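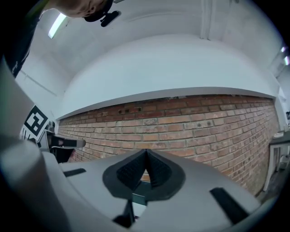
Trurnov, 8 Apr 2025

4. Enforcement on the market streets

4.1 Who issues the notices

Street trading in Trurnov is regulated by a municipal code that has been amended many times and is enforced by two separate bodies. The city inspectorate checks permits, stall dimensions and opening hours. The district wardens deal with obstruction, noise and waste. On paper the two sets of duties do not overlap. In practice a vendor whose cart stands too far from the curb can be cited by either one, and the fine depends on which of them arrives first.

We obtained the notices issued in the Dretia and Inier districts over one full licensing year, beginning in January. After duplicates and voided forms were removed, 2,444 notices remained. Each records the article of the code cited, the issuing body, the street and the amount due. The forms do not record whether the vendor was warned beforehand, and we could not recover this from any other source.

4.2 Fines and seizures

The standard fine for an obstruction is 100 crowns when issued by a warden. Inspectors may charge up to 200 crowns for the same conduct if they class it as trading outside a permitted area. Vendors we interviewed knew this difference well. Several said they would move their carts when they saw an inspector's jacket but stay where they were for a warden.

Seizure of goods is a different matter. The code allows it only when a vendor has no permit and refuses to leave, and it requires a written inventory signed by both sides. Inventories were attached to 19 of the notices in our set. Interviews suggest that goods were taken more often than this, mostly fruit and phone accessories, and that many vendors did not ask for a receipt. They regarded the goods as lost in any case — the storage fee at the depot was higher than what they could expect to earn from the stock.

4.3 Differences between the districts

Dretia has a covered market, and vendors there mostly trade at its edges, close to the entrances. Notices in Dretia cluster on a few blocks and cite the same two articles again and again. Inier has no market building. Its vendors work along the tram line and shift position during the day, and the notices are spread more widely, as Figure 3 shows by street.

The wardens in Inier also use informal warnings more freely. One described walking the tram line before the morning rush and telling people where they could stand. He did not write these conversations down. The notice count for Inier should therefore be read as a low estimate of contact between wardens and vendors, and comparisons with Dretia need some care.

Following Sakamoto's distinction between counted and uncounted enforcement, we treat the notices as a record of what officers chose to put on paper. The next section turns to the appeals, where vendors gave their own accounts of the same encounters.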